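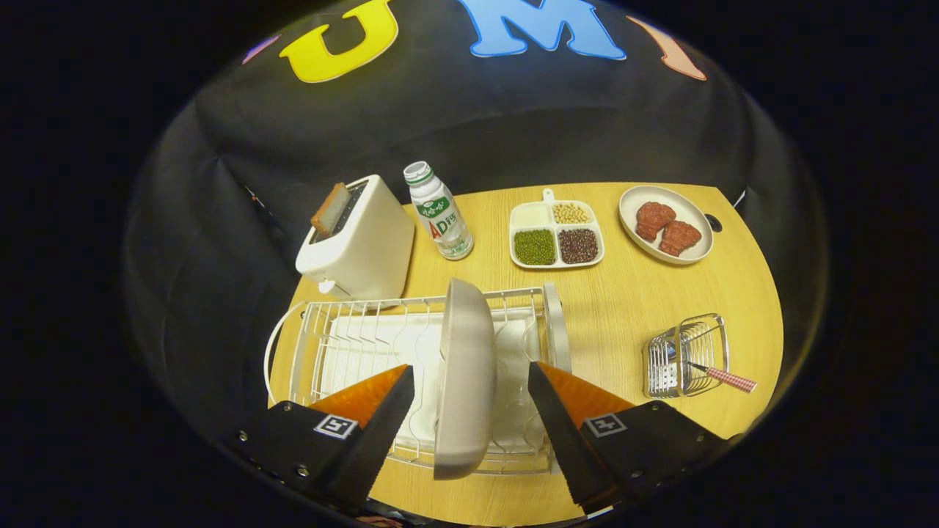 1/ Table rules for hand-held gripper work, version 7

Bronisława Zawadzka
August 17, 2024

We rewrote ours over the summer and a few people asked to see them. Posting the parts that changed. They cover one person, one gripper, one table, kitchen tasks.

2/ Markers first. Both tags on the gripper body get wiped with a dry cloth before each session. If a corner has lifted or the print is scratched, replace the tag and recalibrate. No taping a corner back down and carrying on. The old version said "check tags regularly" and everyone read that differently.

3/ Say where the task starts and where it ends, in writing, before anyone picks up the gripper. For plates into a rack: start with the jaws open and clear of the plate, end with the plate released and the jaws clear of the rack. If the plate tips over after release, keep the recording and mark it as a fail.

4/ Fails stay in. This one caused the longest argument. Damian Grabowska wanted them in a separate folder, I wanted them in the same folder with a label. We went with the label. Deleting a take now needs a second person to agree and a line in the log.

5/ Speed. Move at the pace you'd use with a full cup of tea in your hand. The old rule gave a figure and people spent their time watching a number on the laptop. The tea rule gets smoother paths out of new operators than the figure ever did.

6/ Session length: 17 minutes, then put the gripper down. Wrists go before concentration does. The timer belongs to whoever is keeping the log, and the operator doesn't get a vote on "one more".

7/ Clutter is allowed and has to be changed on purpose. Move things, swap things, lay a bottle down, put the rack on the other side. Write the layout number in the log when you do. A table that stays the same for 70 takes gives you a model that knows one table.

8/ Food. Anything that looks like food counts as food, even if it's a prop, so nobody eats or drinks at the table. Anything that really is raw goes in the fridge at the break, and the fingers get cleaned before they touch a plate again.

9/ Fingers. Log which set is fitted, every session, even if it's the same as yesterday. Serrated jaws and smooth paddles hold a plate edge differently and you can't sort that out afterwards from memory. We had 93 takes from June with the finger type left blank. Remigiusz Kozłowski went through them one by one — please fill in the box.

10/ Screens. Turn any screen near the table down as far as it will go, or turn it away. Same for phones. Shadows are fine as long as they come from the room lights and the person doing the task. Someone leaning over to watch should stand back. 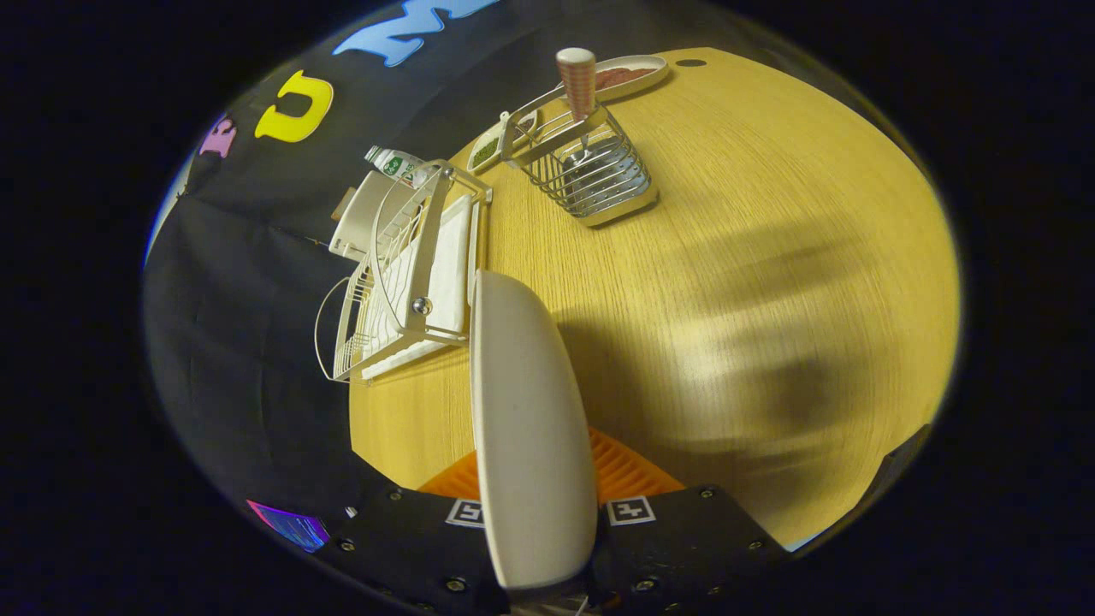
Fitzgerald Dunleavy: Do you change fingers in the middle of a session? We do at Vemero and the offsets drift unless we recalibrate each time.

11/ Replying to Fitzgerald here as it belongs in the thread. No, we don't. A finger change closes the session. Fit the new set, do the open and close check, recalibrate, start a new log page. It costs time and I've stopped trying to find a way round it.

12/ The log sheet has a line for layout, finger set, operator, who kept the time, and anything odd. "Anything odd" is the line I read first. Short notes are fine. "Rack slid when released" is plenty.

13/ Version 8 will have something on left-handed operators, which we've never written down properly. If your group has a rule for that, reply with it and I'll put it in the draft.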